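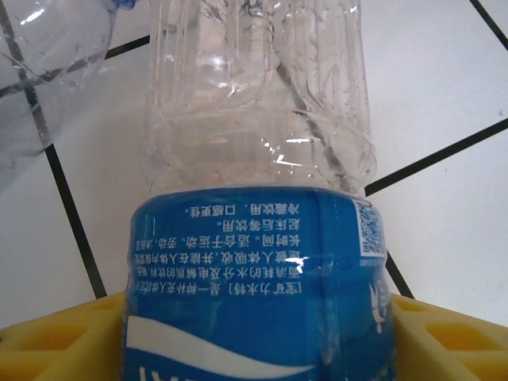
Registro de generación solar y almacenamiento de Trurnonstead: ficha de datos

Imprimir | Enviar por correo electrónico

Resumen

El conjunto reúne las lecturas horarias de producción fotovoltaica y de carga y descarga de baterías de 516 instalaciones conectadas a la red de distribución de Trurnonstead. Lo publica Gistero, entidad responsable de su mantenimiento, con destino a estudios de planificación energética y a la elaboración de modelos de previsión.

Versión vigente: 3
Fecha de publicación: martes, 30 de agosto de 2022

Contenido

El directorio "lecturas" contiene un archivo CSV por instalación. El directorio "metadatos" incluye la potencia nominal, la orientación de los módulos y la capacidad de almacenamiento. Las coordenadas se han sustituido por un código de zona.

Campos principales:

- id_inst: identificador de la instalación.
- marca_t: fecha y hora en UTC, al inicio del intervalo.
- e_gen: energía generada, en kWh.
- e_carga, e_desc: energía cargada y descargada, en kWh.
- calidad: 0, lectura válida; 1, lectura interpolada; 2, lectura ausente.

Procedencia

Las lecturas proceden de contadores bidireccionales y fueron consolidadas mediante la plataforma Jastier. La revisión técnica correspondió a Hye-jin Sun y Kálmán Dobos. Los titulares de las instalaciones otorgaron su consentimiento por escrito.

Limitaciones conocidas

Se excluyeron las instalaciones de potencia superior a 200 kW, por lo que el conjunto no debe emplearse para estimar la generación total del territorio. Constan 1132 intervalos con código de calidad 2, concentrados en el mes de enero, durante la sustitución de los concentradores de la zona norte. Dichos intervalos no han sido imputados.

Condiciones de uso

Se autoriza la reutilización con fines académicos y administrativos, con mención de la fuente y de la versión. Queda prohibido todo intento de reidentificación de los titulares. Las incidencias se dirigirán a Villads Arnardóttir, con indicación del identificador y del intervalo afectados.

Compartido 3 veces | 0 comentarios

Contacto | © 2022 Gistero. Todos los derechos reservados | Volver arriba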